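Stop Tuning the Grip and Fix the Cable

Most writing on hobby robot arms treats grasping as the hard problem. After a winter of bench work at the Amari workshop, I think the hard problem for small builds is cable routing, and that the time people spend on grip force would be better spent on strain relief and joint limits.

Our arm is called Dolus. It carries a two-finger hand, and the task we use to judge it is food handling between a plate and a mat. Food is a good test load. It has no flat faces, it varies from piece to piece, and it records excess force without any instrumentation. A machined block will put up with a bad controller for months.

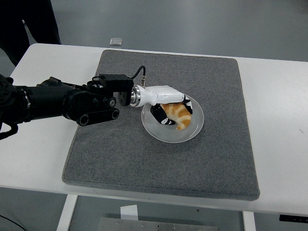 Fingers on the croissant at the plate, wrist cable arched over from the module.

The grip itself gave us very little trouble. We set a low current limit on the finger drives, closed slowly, and stopped on contact. That took two evenings. I have read long forum threads arguing for tactile arrays on hands of this size, and for pastry I don't see the return. Position plus current gets a usable hold, and the remaining errors come from the arm arriving at the wrong angle.

The angle errors came from the cable. Ours leaves the module behind the wrist and runs to a connector near the hand. In the first version it was too short. When the wrist rolled past a certain point the cable went tight, the connector took a side load, and the link dropped for a fraction of a second. The controller held its last command, then jumped when data came back. We logged 27 of these faults in one Sunday session and blamed the software for all of them until someone held the cable slack by hand and the faults stopped.

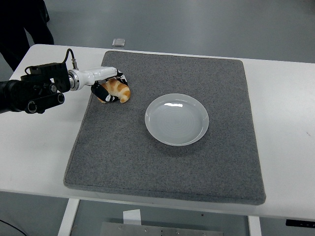 Slack is cheap, but it has to be designed in along with everything else. A short cable needs a hard software limit on wrist roll, and a long one can snag on the bracket. We settled on a free arc and a modest roll limit, and I would defend that over a drag chain on any arm this small. A chain adds mass at the wrist, where you can least afford it. The arc also leaves the hand free to come in on a diagonal, with one finger above the croissant and the other below it, and that approach is the one I recommend for curved items on felt. A straight vertical descent asks both fingers to slide down beside the load, and on a soft surface the tips dig in.

The usual objection is that a loose loop looks unfinished. Atallah, the group on the floor above ours, sleeves everything and gets a cleaner machine. They also strip the wrist to replace a cable, a job that takes us 2 minutes with the connector exposed. For a product I would side with them. For a shared bench, where the arm is rebuilt every few weeks, access matters more.

My other complaint is about published parts lists. The Andero build guide we started from gives every fastener and bearing, then covers wiring in a single line. Cable length at full wrist travel, minimum bend radius and connector orientation belong in the same table as the motors. Until guides carry those numbers, measure them yourself with the arm powered down and the wrist at both ends of its travel — and write them on the bracket.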